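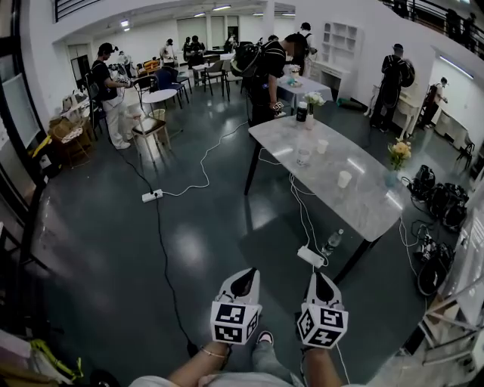 A long marble-topped table, with white flowers at the far end.

Losing Your Brakes on a Long Downgrade
By Naima Ghoneim
8/22/19

The road from Cetholm down to Drutley drops steadily for most of its length, and in July it carries a good deal of vacation traffic. Many of the cars on it are loaded to the roof. Some are pulling trailers. It is a good road on which to learn what brake fade feels like, and a poor one on which to learn what to do about it.

Brakes work by turning motion into heat. The pads press on the rotors, the rotors get hot, and the air passing over them carries the heat away. On level ground there is plenty of time for this between stops. On a long grade, a driver who rests a foot on the pedal adds heat faster than the air can remove it. Past a certain point the pad material loses its grip. The pedal still feels firm, but the car does not slow as it should.

A second kind of failure begins in the fluid. Brake fluid absorbs water over time, which lowers its boiling point. If the fluid boils at the wheels, vapor forms in the lines. Vapor compresses and fluid does not, so the pedal goes soft and may sink to the floor.

The two call for slightly different first moves. If the pedal is soft, pump it quickly. Pumping may build enough pressure for one or two useful applications. If the pedal is hard and the car is not slowing, pumping does little. Press firmly and steadily, and go on to the gears.

Shift down one gear at a time. In an automatic, move the lever from D to the next lower range, wait for the engine to take hold, then move it again. Going straight to the lowest range at high speed can make the drive wheels slide, and many newer transmissions will refuse the request anyway. Leave the ignition on. Switching it off removes the power assist and, if the key is turned too far, can lock the steering column.

The parking brake comes next. On a hand lever, hold the release button in and apply the brake gradually, easing off if the rear wheels begin to slide. An electric parking brake works differently from one make to another – on many cars the switch must be pulled and held. The owner's manual gives the procedure, and it should be read at home.

Turn on the hazard lights and sound the horn while all this is going on. Look well ahead for an uphill side road or an escape ramp. The ramp above Virk is 300 feet long and filled with loose gravel. The warning sign stands 200 yards before it, so the decision has to be made early. Enter straight, with both hands on the wheel, and do not steer once the tires begin to sink.

After stopping, stay off the parking brake if the wheels are smoking, and leave the car in gear or in park. Do not pour water on the rotors. Have the pads, rotors and fluid inspected before driving on to Surnport, even if the pedal feels normal again once everything has cooled.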